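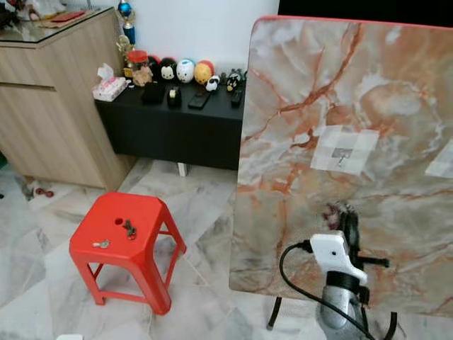
Erkden rewrites its spare-parts terms

Home furnishings distributor Erkden has published new spare-parts terms for tables, stools and storage units sold under its own label. The terms take effect in April and commit the company to stocking legs, edge trim, hinges and fasteners for 36 months after a model is withdrawn. Under the old terms, parts were available only while a model remained on sale, and buyers of withdrawn models were told to look for a close match.

The parts list runs to 428 lines at launch. Each line carries a thread size, a length and a finish code, and the same code will be printed on the assembly sheet.

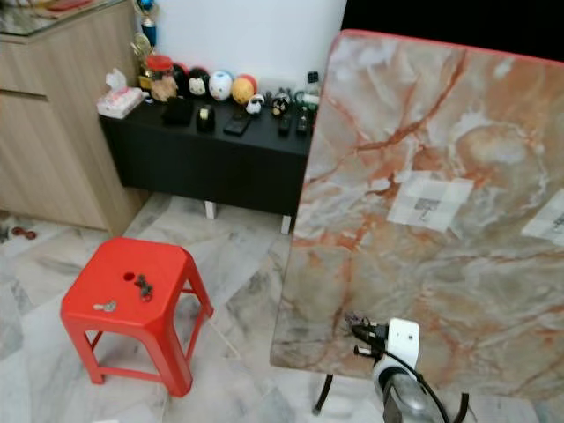
Finish codes matter mostly for trim, where two reds from different production years can be far enough apart to show on the same table. Legs are less of a problem. Erkden has standardized on 2 bolt patterns for all folding and fixed tables, so a leg ordered for one model will fit most of the others. Existing stock with older patterns will be supported from what is left in the Andarby warehouse, and once that is gone it will not be reordered.

Plastic seating is excluded. Molded one-piece stools have no replaceable parts, and the company is offering a recycling return instead, with drop-off at its larger stores.

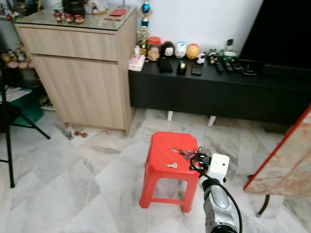
Wanero, which sells a competing range, said the exclusion leaves out the item most households replace first, and that it would rather see a minimum wall thickness published for molded seats. Erkden has not responded on that point.

Pricing is flat within each parts group – one charge for any leg, another for any hinge – and shipping is added by weight.

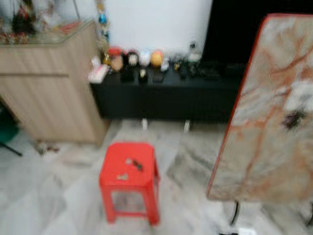

Trade buyers will order through Malhotra, the company's existing portal, with a ceiling of 2,000 pieces per line per quarter. Larger orders go to the sales desk. Lead times for trim in discontinued finishes have not been announced.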